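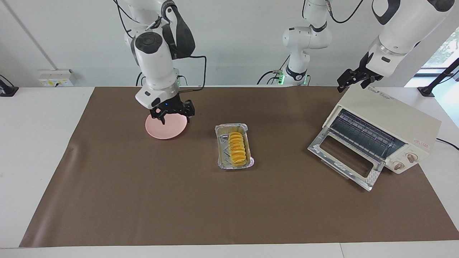

N. Bahrami
Software and tools editor

18/05/2026

Stutport, the planning software for two-armed robots, has received a new version this week. Its maker, the Skerkley firm Plakport, says that the main change is in how the program decides which arm should move first.

Until now Stutport made one complete plan for both arms before any movement began. If a plate or a tray was in a slightly different place than expected, the whole plan was thrown away and made again. In the new version the plan is cut into short pieces, and each arm has its own list of them. When something has changed, only the pieces that depend on it are calculated again. The other arm can continue, or it can wait in a safe position.

Plakport uses kitchen work for many of its trials. In the set-up shown, the two arms share a table with a toaster oven, a foil tray of yellow-orange slices and a pink plate, and the oven door is open. An open door of this kind is difficult for a planner. It takes away a large part of the free space, and its glass is not easy for depth cameras to measure. Stutport now keeps the door as a separate moving object in its map, with a hinge and an angle, and the map is corrected each time the cameras give a new view.

The company has tested the release on 90 recorded tasks. According to its notes, the old version had to stop and plan again from zero in 17 of them, and the new one in 4. The notes do not say how long each task took, which many users would like to know. We have asked for these numbers and will add them if they come.

There are also smaller changes. The log viewer can show both arms on one time line – a wish that users have repeated since the first version – and grip force can be set for each object by name. Thin, flat things such as plates have their own setting, where the fingers come to the rim more slowly.

Users who wrote their own task files should read the upgrade page before they install. Nine of the old commands have new names, and the old names will work only until August. A small script for changing the files comes with the download, but it does not touch comments or file names, so some work by hand will remain.

The new version is free for those who already have a licence. A version for single-arm robots is in preparation, and Plakport has not given a date for it.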